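February, bench notes, thermal paste aging

Continuing the pump-out comparison between Predell and Gutinow pastes. Both were stored at room temperature since the last entry. Danang Raju opened new tubes for this round, so the old viscosity readings do not carry over.

Cycle profile is unchanged: 22 C to 90 C, hold 36 minutes, ramp down with the fan at fixed speed. Total so far is 1,687 cycles on the Predell coupons. Gutinow is behind because the chamber door seal had to be replaced. 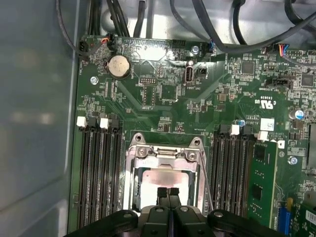

Weight loss on the Predell coupons is flat after the first week – most of the carrier oil leaves early. Edge bleed is wider on the lapped plates than on the milled ones. Hidayah Halim thinks the lapped finish wicks. I would want a cross section before writing that down as a cause.

Cleaning, revised:
1. Wipe dry first, lint-free, one direction.
2. Solvent on the cloth, never on the part.
3. Second wipe with a new cloth. Check under the lamp for haze.

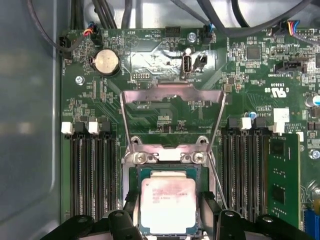
4. Wait five minutes before applying paste. Log the time.

Open items
Jugah spreadsheet still rounds mass to two decimals. Need three.
Thermocouple 4 reads high against the reference – swap before the next Gutinow run.
Ask Cumus for the filler size on the newer lot.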